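Ticket 414: Appointment reminders going out twice, online booking shows wrong practitioner
Status: Resolved
Category: Booking system / client messages
Opened: 21/01/2023
Site: Cundon clinic

Problem as reported

Clients booked for acupuncture or reflexology at Cundon are getting two text reminders for the same appointment. The second one gives a start time one hour later than the first. Two clients turned up late because they went by the second text. Massage clients are not affected. Front desk also says the online page offers the reflexology room on days when it is closed.

Setup

Diary: Anach, desktop version at the front desk and browser version in the treatment rooms
Reminders: Bite, linked to the Anach diary
Intake forms: Arkulov, sent by link after booking

Log

Entry 1
Checked the diary for duplicate appointments. None found. Each affected client has one booking with the correct time. Checked the client records for a second phone number. None found.

Entry 2
Opened the sent messages list in Bite. Both reminders are there, from two different templates. The first is the current one. The second is the old summer template from July, when the clinic opened an hour later. It should have been switched off when the hours went back.

Entry 3
Switched the July template off and saved. Sent a test booking to the front desk phone. Still two texts. Logged out, logged back in, and the template was on again.

Entry 4
Found that Anach pushes its own template settings to Bite every time the diary syncs. Turning the template off in Bite does nothing if it is still ticked in Anach. Went to Settings, Messages, Treatment Types. The July template was ticked for acupuncture and reflexology only, so massage clients never got it. Unticked both.

Entry 5
Ran a manual sync and made 3 test bookings, one for each treatment type. One text received for each, correct time on all of them. Deleted the test bookings.

Entry 6
Online page: the reflexology room was still on the July timetable too. Changed it to the current one. Closed days no longer show. Arkulov forms went out normally during testing and needed no changes.

Follow-up

Front desk to phone clients who already have a second reminder queued for the next 5 days. Queued texts are not removed when a template is unticked and have to be deleted by hand in Bite, under Pending.

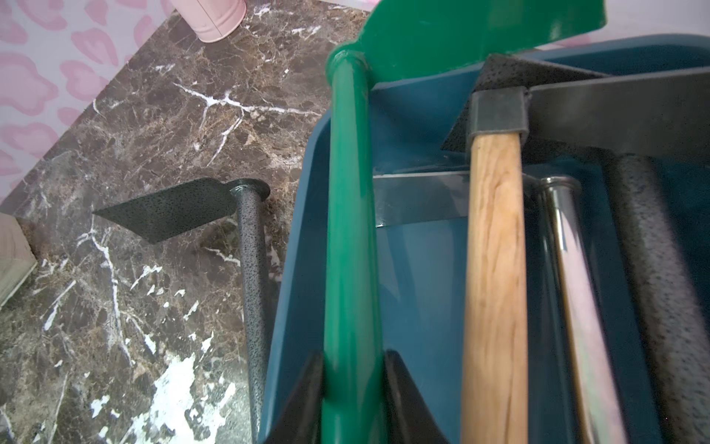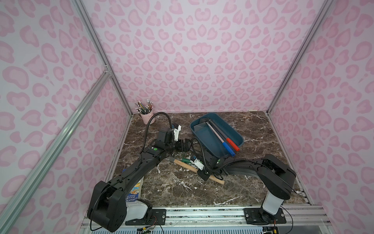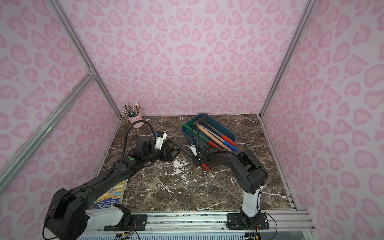 Posted by: Cundon Front Desk Support

Added after closing: one more client reported a double text. It was a queued message that had been missed in Pending. Deleted. No further reports, so the ticket stays closed. Please open a new one if the seasonal timetable is used again and the same thing happens.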